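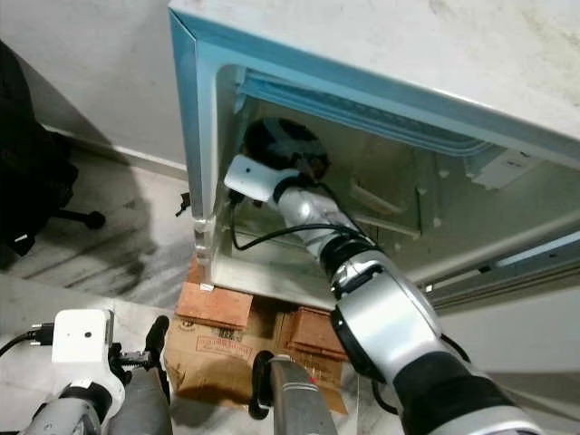
The right arm at a dark, rounded object inside a white appliance, Dadholm unit under review

Minutes of the Equipment Review Meeting, June
Held in the Drumance meeting room, 2.15 pm

1. Minutes of the previous meeting
Agreed as a correct record, subject to one spelling correction under item 4.

2. Dadholm two-arm kit: review of trial
The meeting received the report on the Dadholm kit, which is offered by Kakakhel on a 12-month hire. The trial consisted of 38 attempts at reaching into an appliance and taking hold of an item. Of these, 34 were recorded as complete. The remaining four were stopped by the operator when the arm came too close to the inner wall.

Members asked whether cables running along the arm might catch on shelf supports. The supplier has stated in writing that shorter cables can be fitted at no charge. It was agreed that this should be done before any hire begins.

3. Terms of service
Kakakhel's offer includes repair visits but excludes gripper fingers. Members considered the exclusion unreasonable. The supplier is to be asked for a revised price with fingers included.

4. Comparison with Grarkelau
The Grarkelau kit has one arm only and a lower hire charge. Its papers arrived after the agenda was sent out, and the item was deferred.

5. Actions
Office to write to Kakakhel on cables and fingers.
Office to circulate the Grarkelau papers.

The meeting closed at 3.40 pm.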